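Tyra Moen keeps her wooden spoons in a drawer by themselves, away from the whisks and the ladles. She has run the kitchenware shop Katene for 16 years and still sells more spoons than anything else in the place.

"People come in for a pan and leave with a spoon," she says. "It's the cheapest thing on the counter and they'll use it every day."

Moen started out behind the counter at Pusier, a hardware store that carried a bit of everything. She learned to tell a well-finished spoon from a poor one by running her thumb along the neck, where the bowl meets the handle. That is where a rough one will catch, and where a thin one will break.

"I look at the neck first and the grain second. If the grain runs the length of the handle, you're in good shape. If it runs across, put it back."

Colour matters less to her than it does to her customers. Many ask for the darker, redder spoons, and she is happy to sell them, but she says the pale ones cook just as well. 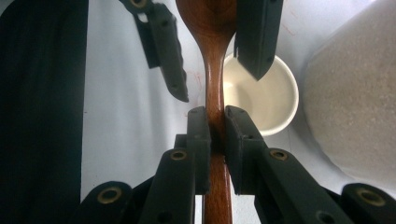 A wooden spoon with a glossy reddish-brown finish.

A high shine doesn't last, according to Moen. Washing dulls it within a few months, and she tells buyers to expect that. Her own spoons get a wipe of food-grade oil when they start to look grey, then a night on the rack. She doesn't put them in the dishwasher and doesn't leave them standing in the sink.

"A soak is what does the damage. The wood swells, it dries, and one morning there's a split down the bowl."

She has opinions on stains as well. Tomato and turmeric she leaves alone. Smell is a different matter – a spoon used for onions stays with the onions, and she keeps another for jam. The jam spoon came from a small maker called Okon and has outlasted 2 stoves.

Last April she counted the shop's stock and found 169 wooden spoons, most of them in a box she had forgotten under the stairs. They went out on the front table at a reduced price. There are still a few left.

Asked whether she would ever switch to silicone, she thinks about it for a while.

"I've got one. It's good for scraping a bowl. I wouldn't stir porridge with it."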